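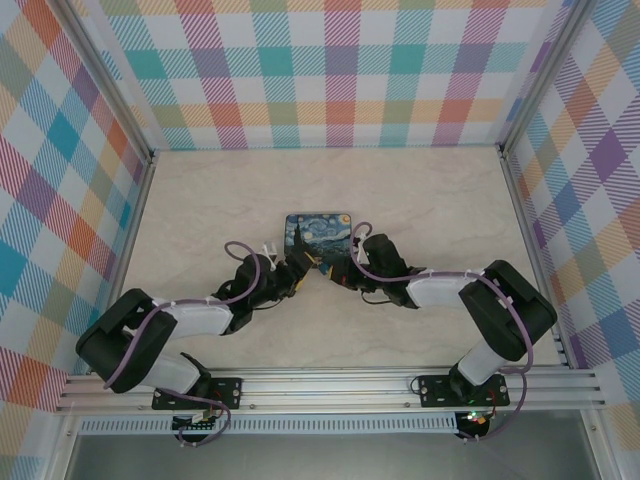
Tarolness Bench Automation Group
Minutes of the gripper and controller review meeting
Held 16/05/2018, Yule building, ground floor meeting room

Present: mechanical, controls, vision and test representatives; one observer from purchasing.
Apologies: electrical workshop.
Papers circulated beforehand: test log for the two-arm cell; Pleveo jaw drawing, issue 2; Nureck controller settings sheet.

1. Minutes of the previous meeting

Accepted with one correction. Under item 4, "left base" should read "right base". The action on spare mounting plates was closed.

2. State of the two-arm cell

Mechanical reported that both arms remain on the common aluminium rail at the front of the cell. The mounting plates were checked for movement after the last block of runs and none was found. The distance between bases is not to be changed until the comparison is finished, as the stored positions for both arms depend on it.

The cable route was discussed. The purple cables run over the top of each arm and down past the elbow to the base. Test asked whether the loop at the wrist could be shortened. Mechanical was against this. With the wrist fully rolled a shorter loop would pull on the connector, and a connector fault in the middle of a block costs more time than the loop does. Agreed to leave the loop length alone and to inspect the clip at the wrist before each block.

The small black wire under the right wrist is to be secured. It has not caught on anything so far, but it hangs on the side nearest the object.

3. Gripper comparison

Two sets of jaws are under comparison: the standard jaws supplied with the arms and the Pleveo jaws to drawing issue 2. The task is the two-handed lift and turn of a flat box. Both grippers approach from the front edge, close on the lower side, lift together and set the box down after a quarter turn. The test object is the small box with the "Starry Night" lid, retained from the previous series so that results can be set side by side.

The plan calls for 200 runs per set of jaws. The standard jaws are complete. The Pleveo jaws have been stopped at 43 runs for the reason given under item 4.

Test summarised the log for the standard jaws. Most failed runs were slips at the moment of lift, with one gripper holding and the other sliding along the edge. The rounded corners of the box make this worse when the approach is too far outboard. Moving both contact points towards the middle of the lower edge reduced the slips but brought the two wrists closer together, and the controller then stopped the arms on the clearance limit on several occasions.

For the Pleveo jaws the log is too short to support a conclusion. Test noted that the contact is more repeatable on approach and that the box sits flatter during the lift. Controls pointed out that the closing speed was not the same for both sets: the Pleveo runs were made at the lower setting. Test confirmed this. The meeting agreed that the Pleveo runs made so far cannot be compared directly and are to be kept in the log but marked as preliminary.

There was some discussion of whether the box is a suitable object. Vision would prefer a plain one. Mechanical would prefer to keep the present one, because changing it would mean repeating the standard set. Agreed to keep it for this comparison and to bring a proposal for a second object to the next meeting.

4. Controllers

Runs were stopped after the right arm lagged the left at the start of the lift. The lag is small but visible in the position log and is enough to tilt the box. Controls has exchanged the Nureck controllers between left and right and the lag did not follow the controller. The fault is therefore thought to be in the supply or in the wiring at the right base.

Electrical workshop sent a note by way of apology, which was read out. The workshop asks that the connectors under both bases be reseated before anything is replaced, and that the state of the indicator lights be written down at power-up and again when a lag is seen. Up to now the log has recorded only "lights normal", and the workshop finds this of no use. Test accepted the point. The log sheet will have a column for each light.

Controls asked for a common start signal to both arms in place of the two separate commands now used. This can be done in the present software. It will be introduced only after the wiring check, so that one change is tested at a time.

5. Camera and background

Vision reported on finding the box against the checked plaid walls. The walls were put in to see how far the detector could be pushed with a busy background. Detection holds up well when the whole lid is in view. When both grippers are at the box the estimated edge position jumps, and on some runs it settled on the wall pattern behind. The pale marble-patterned work surface has given no trouble.

Purchasing asked whether a second camera would solve this. Vision thought it might help but would first like to try limiting the search to the work surface, which needs no new parts. Agreed. The camera is to stay in its present position for the remaining runs.

6. Purchasing

A quotation for further Pleveo jaws has been received and is valid until the end of July. No order will be placed before the second set of runs is complete.

7. Actions

Mechanical: secure black wire at right wrist; inspect wrist clips before each block.
Controls: reseat connectors under both bases; repeat lag measurement; then add common start signal.
Test: revise log sheet; mark preliminary runs; restart the Pleveo series from run 1 at the standard closing speed.
Vision: restrict search area and rerun detection on the stored images.
Mechanical and vision jointly: proposal for second test object.
Purchasing: ask Pleveo for delivery time on replacement pads.

8. Any other business

The cell key is to be returned to the hook by the door at the end of each session. The next meeting will be called when the lag measurement has been repeated.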